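The Bottle in the Staff Kitchen

Fiction

Bindance Quarterly, online edition
Posted 18/09/2026
301 shares | 6 comments

To: All occupants, fifth floor
From: Office of Shared Premises, Drorken House
Subject: Unclaimed item, staff kitchen

It has come to the attention of this Office that a bottle of tea has been left on the table in the staff kitchen. The bottle is sealed with a green cap. It bears no name. Occupants are reminded that, under the Kitchen Rules, food and drink must be labeled with the owner's department and placed in the refrigerator. The table is provided for eating, and items may not be stored on it.

The owner is asked to collect the bottle by the close of business today.

To: All occupants, fifth floor
From: Office of Shared Premises
Subject: Unclaimed item, second notice

The bottle described in the previous notice remains on the table. This Office has received several inquiries and wishes to answer them together.

The bottle may not be drunk by a person other than its owner. The bottle may not be thrown away by a person other than its owner, or by this Office after a period of five working days. The bottle may not be placed in the refrigerator on the owner's behalf, as the refrigerator may hold labeled items only, and a label may be applied only by the owner.

One occupant has asked whether the bottle may be moved a short distance to the left so that a plate can be set down. The request is under review.

To: Office of Shared Premises
From: Department of Outgoing Mail
Subject: Re: Unclaimed item, second notice

This Department has examined its members and can confirm that the bottle does not belong to any of them. Two members drink tea. Both drink it hot.

We note that the Department of Returns has made no such statement.

To: Office of Shared Premises
From: Department of Returns
Subject: Statement

The Department of Returns was not aware that a statement was required. The bottle is not ours. We would add that items coming back to the building are our concern, and that this one does not appear to have gone anywhere.

To: All occupants, fifth floor
From: Office of Shared Premises
Subject: Unclaimed item, third notice

Following review, occupants may set down plates on any part of the table not taken up by the bottle. The bottle itself should be left where it stands.

It has been reported that staff are eating at their desks in order to avoid sitting with the bottle. This Office does not regard the bottle as a hazard. The chairs were sent out for repair in May to Kater & Woldemariam, Upholsterers, and their absence may be a more likely cause. The firm has been written to again.

To: Office of Shared Premises
From: Night Cleaning
Subject: The table

We have been wiping around it. We were told to wipe the table and told not to move the bottle, so there is a part we do not reach. We would like that written down somewhere in case it is raised later.

We would also like to say that it is pleasant to come in and find it. For a long time there was only the table in there and the noise of the refrigerator. One of us has started saying good evening to it. We do not think this is against the rules, but please advise.

To: Night Cleaning
From: Office of Shared Premises
Subject: Re: The table

Your account has been placed on file. The Kitchen Rules contain nothing on the subject of greetings.

To: All occupants, fifth floor
From: Office of Shared Premises
Subject: Unclaimed item, extension of period

The period of five working days ends this evening. This Office had intended to remove the bottle at that time. It has since received a number of letters on the matter, and feels bound to set out their substance.

The Department of Outgoing Mail, which had earlier asked for a prompt removal, now asks that the owner be given longer. It observes that a person may be away from work for reasons that are not known to the rest of us, and that such a person, on returning, might be glad to find something where it was left. The Department of Returns has written in support. These departments have not supported each other in any matter for almost 6 years.

An unsigned letter suggests that the owner may be someone who no longer works in the building. It asks how this Office would know. The question was passed to the records desk, which replied that it keeps a list of those who start and a list of those who leave, and that the second list is the less complete.

The period is therefore extended by a further five working days.

To: Office of Shared Premises
From: Kater & Woldemariam, Upholsterers
Subject: Your chairs

We regret the delay. The chairs are ready and can be delivered on request. While working on them we found, down the side of one seat, a strip of white label with a department written on it in pen. It reads "Accounts, Fifth Floor." The back is still sticky. We enclose it in case it is wanted.

To: File
From: Office of Shared Premises
Subject: Label

Received, one label. There has been no Accounts department on the fifth floor since the reorganization. The room was joined to the corridor and the staff were moved, or were not. The label cannot have come from the present bottle, as the chairs left in May and the bottle was first reported long after. It has been kept in the top drawer.

I have held this post through two sets of rules and wrote the second set myself. I worked in Accounts before that. I used to eat lunch in the kitchen at the end nearest the refrigerator, and there were others who ate with me, and we labeled everything. I do not recall deciding to stop.

I went in this evening after the floor had emptied. I had the label with me. Under the Rules it may be applied only by the owner, and I stood there for some time with that sentence, which is one of mine – it is not a well-made sentence. Then I put the label back in my pocket and said good evening.

To: All occupants, fifth floor
From: Office of Shared Premises
Subject: Kitchen Rules, amendment

The chairs will be returned to the staff kitchen on Monday. Occupants are invited to use them. The following is added to the Rules with immediate effect: one item may be kept on the table without a label, for as long as it is needed there. This Office will be taking its lunch in the kitchen from now on, at the usual hour, and there will be room for plates.

Comments (6)

marginalia_kept
The cleaners' letter is the best thing in this. "Please advise."

fifthfloorwest
We had a jar of mustard like this at my old job. It outlasted the lease.

tolland
I wanted to know who owned it. Is it meant to be the narrator's? I read it twice and I still can't tell.

marginalia_kept
@tolland I took it that the narrator doesn't know either.

quietcarriage
The turn to "I" in the memo to file got me. A little slow before the chairs come in, though.

r_oat
Forwarded to my entire office. Two people have replied to say it isn't theirs.

More recent fiction from Bindance Quarterly
Minutes of the Previous Meeting
A Guide to the Lower Car Park
The Understudy's Coat
Lost Property, Drorken Station
Weather for Those Remaining

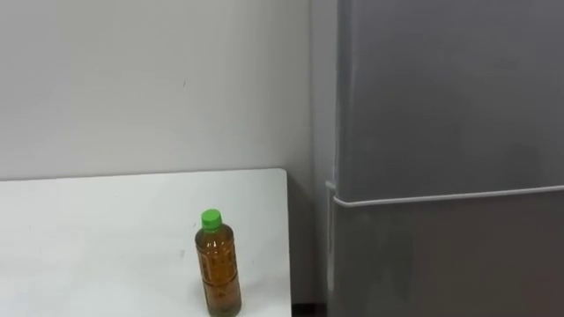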